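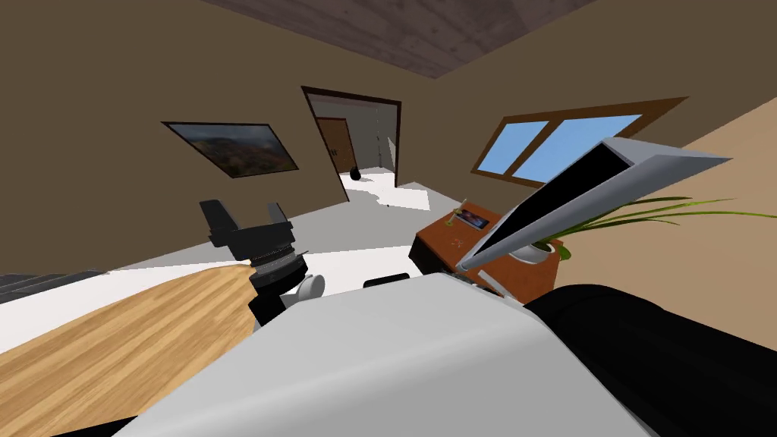 My half of the project was the moving-around part. Lensa Admasu took the arms and I took the base, and our instructor at Neltham told us on day one that we'd both wish we had picked the other one (correct!). The task for the class was simple to write down: start in the living area of a simulated house, get through a doorway without touching it, and stop next to a piece of furniture the instructor picks. Ours was the desk with the potted plant on it, and I have now looked at that plant more than any real plant in my life. The view from up on the robot is super wide, so the door frame leans over and the window stretches out to a point in one corner, and my first line detector had no idea what to do with any of it. It was looking for vertical edges. There's barely a vertical edge in the room.

So the first couple of weeks went into straightening things out. I wrote a correction step that takes the wide view and flattens the middle of it, and I threw away the outer part, where everything gets smeared. That helped a lot with the door and made the desk harder, which I should have seen coming. If the robot drives in at a bad angle, the desk ends up in exactly the part I was throwing away. Lensa suggested keeping two versions, one cropped for doors and one uncropped for furniture, and just switching between them. I said that was cheating and then did it anyway.

The planner is nothing fancy. I started from the one we got in class, which is called Cludis, and changed how it handles narrow gaps. The stock settings treat the robot as a circle, and a circle big enough to cover both arms does not fit through a door. I swapped the circle for a box with the arms tucked in, and that's when things finally started working — mostly. With the arms out, Lensa's code has to finish its move before mine is allowed to start, and we lost an entire evening to the two programs politely waiting for each other.

For testing we did 50 runs with random starting spots. The robot got through the doorway and stopped in the right place in 40 of them. Nine of the failures were the same thing over and over: it clipped the door frame with an elbow while turning too early. The last one timed out at 60 seconds, spinning slowly in the middle of the floor, and I still can't reproduce it. I've saved the log in case anybody wants to try.

Things I'd change: I would log the arm positions from the beginning (we added that after run 12 and had to start the count over), and I'd test with the lighting turned down. The floor gets really bright patches in this house, and my floor detector sometimes decides that a patch of light is an obstacle and drives all the way around it. It looks kind of cute but it costs time.

Next up is the Fostton house, which has two floor plans and a hallway with a bend in it. Lensa wants the robot to pick something up off the desk before it leaves the room. I want the early turn fixed first, so we're doing that in August and then we'll argue about the rest.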